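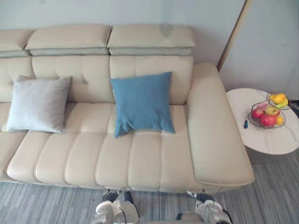

*Fluvau pair at the sofa, blue cushion and grey cushion still to do.*

## Fluvau hand, left and right

Sold by Plostico as a matched pair. White and silver body, black pads on the fingertips, 56 mm opening between thumb and first finger. We've had ours on the Nastness arms since October and would buy them again, with some grumbling over the cable clips.

**How we tried them**

Anyone can pick up a wooden block. We gave the Fluvau and the Eklund two-finger the same living room: cream leather sofa, two throw cushions, a wire fruit basket on a marble-pattern side table. Joar Wallin wrote the task list and has since been asked to write a shorter one.

| | Fluvau | Eklund two-finger |
|---|---|---|
| Weight, each | 1028 g | 1000 g |
| Cushion by the corner | Good | Good, if you like creases |
| Apple from the lower tier | Good | Fair |
| Pear from the upper tier | Fair | Poor |
| Marks on leather | None found | Ask Joar |

The Fluvau does best on soft things. It closes slowly, and the pads hold a velvety cushion without pinching it into a bow tie. Fruit is harder work, as the fingers are wide and the basket wires are close together. Aslak Holmgren got the pear out on his fourth go and was insufferable until lunch.

**Worth knowing**

- Pads wear first. Order spares with the hands; part 103 fits both sides.
- Left and right are not interchangeable, whatever the mounting holes suggest.
- Reaching low in front of a sofa brings the wrist close to the carpet. Set the floor limit before you start.
- The Nastness controller finds the hands by itself. The Eklund one needs the adapter, a restart and some patience.

**In the box:** two hands, two cables, one set of pads, a hex key that fits most of the screws.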